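Section 4. Setting up the Urix basement dehumidifier

Applies to the Urix floor model with bucket and optional drain hose. If you have the wall model, wrong section, go to 7. Premus updated the panel in March so older units have the buttons in a different order. Same functions.

4.1 Before you plug it in

Stand the unit upright for a full day if it rode home on its side. Upright in the truck the whole way? Two hours is fine.

1. Cut the straps. Pull the box straight up off the unit.
2. Take the tape off the bucket, the rear grille and the louver. There is a second strip inside the bucket, holding the float. Easy to miss.
3. Slide the bucket out, check that the float moves up and down freely, slide it back in until it clicks.
4. Keep the foam for a week or so in case it has to go back.

CAUTION: Do not lift by the louver. Use the side handles.

Note: a little rattle from the bottom when you tip it is the caster bag. Casters are packed under the base, not in the parts envelope.

4.2 Where to put it

Level floor. Grille side facing the room, not the wall. Leave 30 inches clear in front and a hand's width behind.

Keep away from:
- dryer vents
- the floor drain itself (next to it is fine, on top of it no)
- curtains, hanging laundry, stacks of paper
- anything that sprays or drips

Close windows and the door to the stairs. It can't dry the whole neighborhood. If the basement has two rooms with a door between, prop the door or run one unit in each.

No extension cords. If the outlet is too far away, move the unit or have an outlet put in. A power strip counts as an extension cord for this.

4.3 First start

1. Plug in. Panel beeps once, all lights on, then only the standby light.
2. Press POWER. Fan starts right away, compressor waits a few minutes. Normal.
3. Press MODE until CONT shows. Leave it in CONT for the first two days, day and night.
4. Check the bucket in the evening. Empty it if the float is up.
5. After two days press MODE again for AUTO and set the target with the arrows. Fifty is a good start for most basements. Lower costs more and you mostly wont feel it.

The room reading is only good once the fan has been running a while. Ignore whatever it says in the first few minutes. A reading of 98 right after unpacking usually means the sensor is still fogged, give it an hour.

Auto restart: after a power cut the unit comes back in the last mode used. The timer does not come back. Set it again.

4.4 Bucket or hose

Bucket is fine for small rooms and for people who walk past it every day. Everyone else, use the hose.

Hose kit is the Plastatska kit, sold separately. A garden hose end fits the port but tends to weep at the thread, so use the washer from the kit even then.

1. Power off. Unplug.
2. Take the bucket out and empty it.
3. Snap off the round cover at the back, low on the left.
4. Washer in first, flat side toward the unit. Screw the fitting on by hand. Hand tight only.
5. Run the hose downhill all the way to the drain. No loops, no humps, no going up over a door sill.
6. Put the bucket back. Unit will not run without it, hose or no hose.
7. Plug in, run in CONT, go back and look at the bucket after a few hours. Water in the bucket means the hose is kinked or running uphill somwhere.

CAUTION: Never push the hose end down into standing water. Air has to get out of it.

Need to go up to a sink? Pump kit. See section 6.

4.5 Filter

Clean every other week in heavy season, monthly otherwise. The filter light comes on after 312 hours of fan time no matter how dirty or clean the thing is. It is only a counter.

1. Power off.
2. Squeeze the two tabs on the rear grille, pull down and out.
3. Vacuum, or rinse in lukewarm water. Mild soap if greasy.
4. Dry completely. In the shade, not on a radiator.
5. Back in, then hold FILTER until it beeps.

Do not run without the filter, not even overnight while the other one dries. Spare filters come from Quiambao, sold singly. Wash a new one before first use, there is packing dust on it.

4.6 Rooms with masonry walls

Brick, block and stone hold a lot of water and let go of it slowly. Expect a longer first run. The air reading drops quickly, unit shuts off, wall gives up more moisture, reading climbs, unit starts again. This is how it goes for a while and nothing is wrong with the sensor.

1. Pull shelves and furniture off the wall, a hand's width at least.
2. Stay in CONT for two weeks, not two days.
3. Fan on HIGH. Point the louver along the wall, not straight at it.
4. Switch to AUTO when the bucket (or the drain) slows down noticably.
5. Brush off any white powder dry. No water, no vinegar.

Painting or sealing: wait. Sealed too early, the paint blisters.

If the floor area is over 800 square feet use two units at opposite ends.
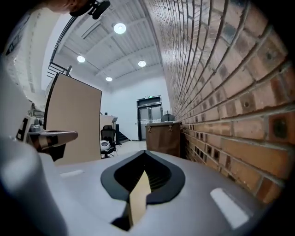
An owner wrote in to say that two weeks was not enough for an old brick cellar, more like a month, and that the reading only settled after the downspout outside got an extension. Also that the louver setting made more difference than the fan speed. Fair points, both. Fix the outside water first if there is any: gutters, downspouts, soil sloping toward the house. The unit takes moisture out of air. It is no cure for a leak.

Still creeping up after a month with the outside sorted? Tape a square of clear plastic to the wall, all four edges, leave it a few days. Drops behind the plastic, moisture is coming through the wall. Drops on the room side, it is the air, and the target is set too high or a door is being left open.

4.7 Quick checks if it won't run

- Bucket light on, bucket not full: push the bucket in again, harder. Check the float.
- Fan runs, no water: room too cold, or it is in defrost. Wait.
- Ice on the coil: power off, let it melt, clean the filter, restart.
- Loud hum: not level. Shim it or lock the casters.
- Panel dead: test the outlet with a lamp. Then press the button on the plug.

Still nothing, see section 9 for service. Have the serial number ready, label is behind the bucket.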